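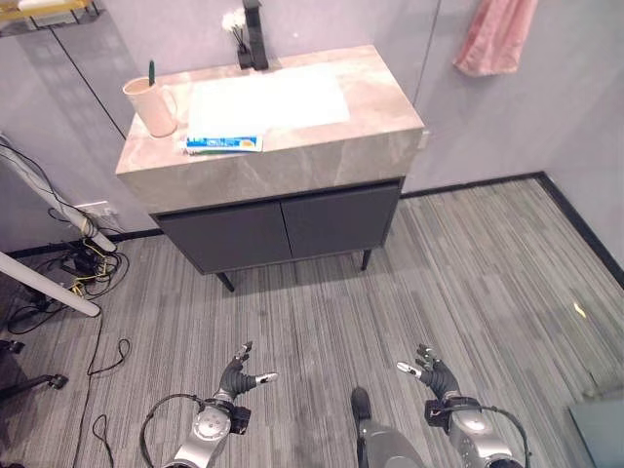
Vanity corner, 8 October 2018

Print this entry | E-mail this entry

Spent the morning on the bathroom corner and I'm pretty happy with it! The white basin looks great in that beige-gray marble top, and the black faucet was the right call (I was all for chrome back in April, so I take it back). The little white flowers can stay next to it. Toothbrush lives in the pink cup on the left. I'd still like the toothpaste box to have a proper home, maybe on the yellow shelf, or we just buy another cup like the first one.

Dark cabinet doors have no handles I can see, which I love, but they'll show fingerprints, so keep a cloth handy.

We use cookies to remember your notebook settings. OK | Read more

Then the laundry side. I want the washer to stay against the back wall, with enough carpet left in the corner to put a basket down and still get the door open. The Lanitz catalog has a narrow basket that might do it, the Bosman one is wider but nicer looking. There's a tiny yellow something on the carpet, go over the floor before lunch. Pink towel is fine where it hangs, I like it against the gray.
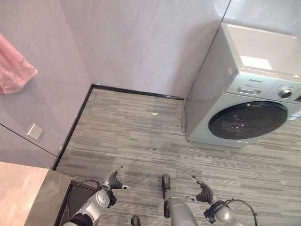
Jaanus Šimkus thinks the carpet tiles are a mistake next to a washer and would put down a rubber mat, 2 or 3 feet deep, before anybody runs a load. Fair enough, I'll price one. He also wants the basket to have a lid, so Bosman is out.

Still to do: measure for the mat, order the Lanitz basket.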